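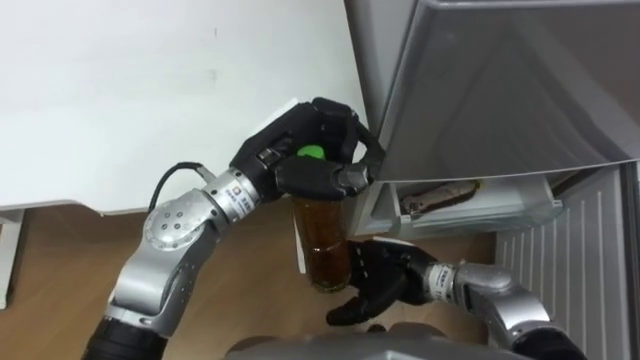
Usha Gounder

4.2 The door shelf as a contested site

Figure 3. A tall, straight-sided glass of dark amber-brown liquid, filled nearly to the top, beside an open refrigerator door. Note the green object at the rim and the door-shelf bin behind.

The refrigerator door is the least studied part of the refrigerator and, on the evidence of our diaries, the most argued about. Of the 1,018 diary entries collected in Bunside and Hirkow, roughly 200 concern the door or its bins. The crisper drawer, which has a literature of its own, barely features. People put vegetables in the crisper and forget them in peace. The door gets opened all day and everyone in the household has a view on what belongs there.

We use the term "open vessel" for any drinking glass, mug or jar kept in the fridge with something in it and without the lid it was sold with. Most drinking glasses were never sold with a lid, so nearly all of them qualify. The category was proposed by Doležal in the pilot, when it was meant to cover leftovers in bowls as well, but the bowls were dropped after the first week. Bowls go on the main shelves and stay there. Glasses migrate.

Figure 3 shows the kind of vessel that gave our coders the most trouble. The glass is tall, the liquid comes close to the brim, and there is something round and green, a cap or a lid, on or just inside the rim. Under the coding scheme in Section 3 a vessel is "covered", "uncovered" or "other". Two coders, Lenka Sýkora and Radomír Kolář, disagreed on glasses of this sort so regularly that we added a fourth value, "gestured at", for a top that may or may not be doing the work of a lid. Sýkora still considers this a defeat. Kolář has asked that his dissent be recorded, and it is recorded here.

The contents raise a second problem. Dark amber-brown was the most common colour given for liquids in open vessels, and it tells the reader very little. Diarists who wrote it down meant iced tea, cold coffee, apple juice of a certain age, broth and, in one Hirkow household, the water from soaking dried mushrooms. One diarist drank the last of these on a Sunday morning and supplied a full page of comment, most of it unsuitable for coding. We therefore treat colour as a prompt for a follow-up question and make no attempt to read contents from it.

Fill level proved more useful. Households were asked to mark each vessel as low, half or high. High vessels were seldom put in the door by the person who had poured them. The reasons given in interviews were sensible enough: the door swings, the bins are narrow, and a full glass slops. All the same, high vessels turned up in the door, usually moved there by a second person who wanted the shelf for something else. We call this displacement. Participants called it other things.

Displacement had a fairly regular pattern. A large item came home, most often a pot or a cake, and the shelf had to be cleared. Bottles went first, then jars, then the glass, which by that point had been lifted out and set down several times. In 50 entries the glass ended up on the counter with the fridge door still open, while the person holding the cake considered the matter. In 5 it was simply drunk. We had not planned for this outcome and coded it as "resolved".

Handling was described in two ways. Some diarists took the glass from above with the fingers over the rim, which suits a crowded shelf, where there is no room to get a hand around the side. Others kept a second hand under the base. The first group thought the second fussy. The second group pointed out that fingers had no business on the part you drink from - a position for which we have some sympathy, although the study takes no side. With a cap or lid at the rim the objection softens, and several households in Bunside gave this as their main reason for using one. Keeping out the smell of onions came well behind.

We make no claim about bin design. Depth and height varied a good deal between kitchens and we did not measure them, an omission Kalniņš has raised with us more than once. What the diaries do show is that people judge the bin by eye, with the door open and the glass already in hand, and that the judging takes longer when the glass is full. The next section turns to the butter compartment.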